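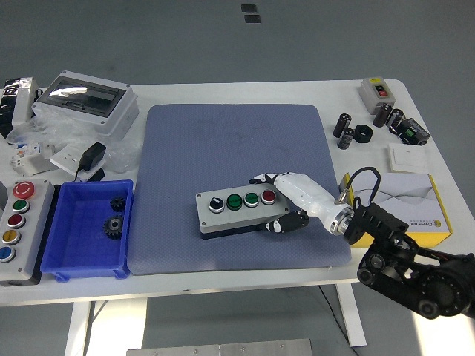

The Last Two Centimeters

Porkthorpe, a little after seven in the evening. Hernán Castaño is arguing with a log file and losing. The finger stopped over the red button again. Didn't press. Planner says done, controller says done, force trace is a flat line.

"It thinks it got there," he says. Scrolls. "It always thinks it got there."

Castaño writes the control stack at Viter, a small outfit that makes software for robot arms and no hardware at all. The current project is called Prorkeser, a name that started as a typo in a commit and stuck. What it's supposed to do: look at a box of buttons it hasn't seen before, work out which is which, push the right one. Push it properly. Know that it pushed it.

Sounds like a weekend job. It's month eleven.

The trouble is all at the end of the reach. Getting a black arm and a white hand across a table is old news, any decent planner will do it. The control box on the blue mat has a rotary knob, two greens and a red, all in one row, all with the same silver ring. Metal rings throw highlights. The depth estimate slides, the planner hands over a target that's a few millimeters off in the air, and the controller stops there very politely.

So the team split the move in two. First part is plain position control, fast, collision-checked, boring. Then a handoff. Second part throws out the depth number and goes by touch: creep along the button's axis, watch the force, wait for the bump and then the give. A button has a shape in the force trace, Castaño says. Rise, drop, rise again. Miss the drop and you've pushed on plastic.

The old code had one threshold for all of it. One! A stiff mushroom stop and a light little push button, same number. The new code starts soft and ramps up, with a hard ceiling so the fingertip doesnt end up through the lid.

Then there's the thumb. Early versions planned for the index finger only and treated the rest of the hand as luggage. Thumb would clip the end of the box, box would slide, and the finger came down where the red button used to be. Now every finger link is in the collision model, and the planner is allowed to curl the thumb low and keep it there. Slower to solve. Worth it, he says, ask anyone who had to put the box back.

Perception is the other half. The table is a mess and meant to be: a long gray station with five big buttons, a small one with a black and a red, capacitors, gears in a blue bin, a lot of crumpled clear wrap. All that plastic is murder on segmentation. For a while the detector wanted to call the capacitor tops buttons. Silver, round, right size, fair enough. The fix was to find the housing first and only look for buttons inside it.

Color helps less than you'd guess. "Press red" is no use as an instruction with more than one red on the table. Prorkeser takes a box and a position, then checks the color afterwards as a sanity test. If the two disagree it stops and asks.

Numbers, finally. The nightly test suite runs 547 recorded approaches through the simulator. In the spring build, 389 ended with a confirmed press. Castaño won't give me the current figure till it holds for a week. On the physical table the batches are smaller, 50 presses at a time, and the log gets read line by line, by a person, usually him. Loop timing is a sore subject too. One bad build had a logging call inside the force loop and nobody caught it until Sunday.

The replay tool, Condori, may outlive the rest of it. Drag a slider, see what the planner believed next to what the sensors reported. Tonight he drags it to the stall and there it is: handoff flag set, touch phase never started. A stale transform, 59 milliseconds old, and the check that should of rejected it was commented out.

By him, in December. There's a note and everything.

He uncomments the line and starts another batch.

Share this story
14 shares | 6 comments

Search the magazine
Enter keyword

Related
Why your simulator is too nice to you
Grasp planning without the math headache
One arm, three controllers: a shop diary
When to log and when to shut up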